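Kpodo Clip-On Book Light, reviewed
Wednesday, March 3, 2021

I bought this for reading chapter books to my son after his brother is asleep. It weighs 55 grams and has three brightness levels. The lowest is plenty for a paperback.

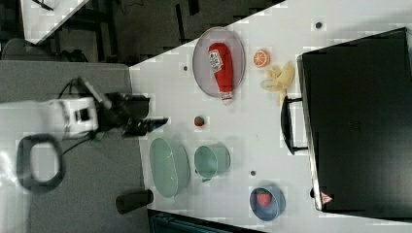 The clip opens wide enough for a hardcover, but on a thin picture book it slides down the page. We had that trouble with a Basby pop-up title and gave up on it.
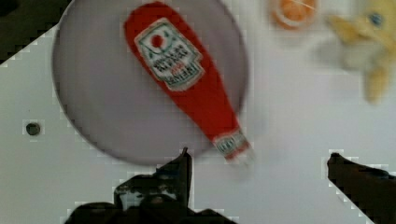 Battery life is good. I charged it in September and got 12 evenings before it dimmed. My old Wernon light managed 5. The charging cable is too short to reach our nightstand.

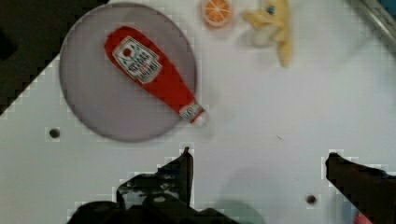
The neck squeaks a little when you bend it, and the warm setting makes yellow print hard to read. I would still buy it again for novels.

Four stars.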